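July
By Alex Brurnen

4. How renters read a property listing

We had expected, going into the interviews, that people looking for a place to live would start with the price and stay there. Most of them did look at the price first, of course, but what they talked about at length (and with real feeling!) was the bus. In Tulano the listings give a street name and a number of bedrooms, and then a small map that may or may not show where the nearest stop is. Of the 33 renters who sat down with us, 17 said they had opened a second map in another window before they ever called the agent.

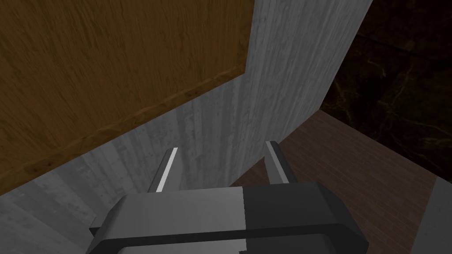 The second map was nearly always the one put out by the bus company, and it was a fine map for riders, though a frustrating one for anyone hunting for a home. Route 6 runs along the river and past the hospital, so a house near it is easy to picture living in. The trouble comes on the side streets, where the stop names don't match the street names used in the listings. One couple told us they had turned down a row house on Nicholas Street as too far out, and only later learned that the stop at the corner goes by the name of the old school.

Figure 2.

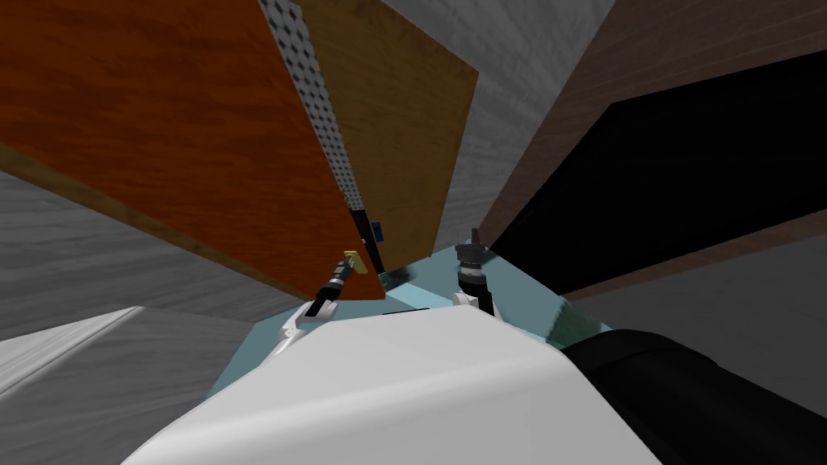 Families with children checked most often, and they checked for different things: the first bus of the morning, mainly, and whether a child could make the trip without changing. Renters living alone cared more about the last bus home. We were also glad to hear from several older people, who asked about benches and hills, neither of which shows up on either kind of map. Their answers shaped the second round of questions, which we take up in the next section along with the replies from the agents.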